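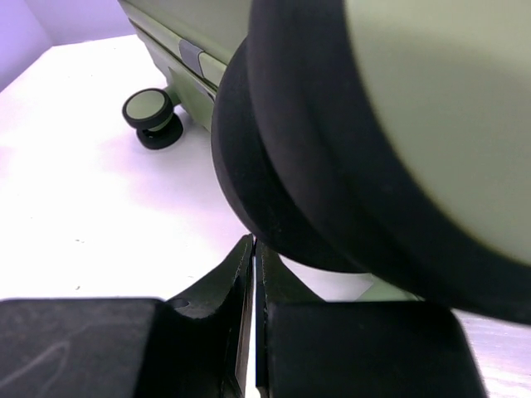
Simton 21 Cabin Case
Item code: 2000-21
Range: Hepburn travel cases

Hard-shell case for short trips, sized for most overhead lockers. Check the limits set by your airline before you fly, as these differ between fares.

Shell
Molded in two halves and joined by a full-length zipper. The surface is colored through, so light scratches show less than on a painted shell. Clean with a damp cloth and mild soap. Do not use solvents.

Interior
Two compartments. One has cross straps, the other a zippered divider with a flat pocket for papers. The lining unzips for access to the handle screws.

Handle
Two-stage, with stops at 800 and 900 mm from the floor. Press the button fully before lowering - forcing the tubes will bend the lock pin.

Wheels
Wheels are sold singly as spare parts. Remove hair and thread from the axles every few months. A wheel that drags after cleaning should be replaced.

Lock
Three-digit, factory set to 0-0-0. Instructions for changing the code are on the card in the divider pocket.

Spares and repairs
Handles, wheels and zipper pulls are held at the Elholm depot. Quote the item code when ordering. Repair bookings: Mhairi Strachan, Elholm service desk.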